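My little practice panel

2 min read

In September I moved to Cosumbridge for an electronics course, and my first homework was to learn how to turn things on properly. It sounds easy, but in my first language we say "open" and "close" for the lights, so the words in English still confuse me a little.

My teacher, Serena Caputo, prefers that we begin with the training panel before we touch any real wiring. I like it very much. The sections have edges like a jigsaw puzzle, and each one has its own colour. My favourite is the dark green one with the two metal toggle switches, and the label between them with Off and On.
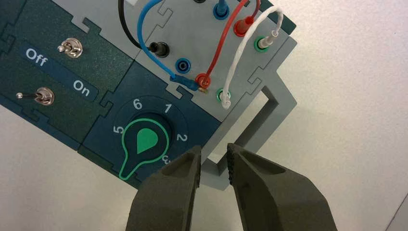 What I practise

First I say aloud what I will do, then I move one switch, then I write it in my notebook. After the switches I go to the dial in the navy blue section. The knob has a bright green outline, so I always find it quickly, even when I am tired after work.

My neighbour Loredana says I look like a pilot on a very small plane. She tried it too, and she wanted to turn everything at the same time!

Next week we start with the connectors. I must buy a new notebook before that, the old one is full of arrows.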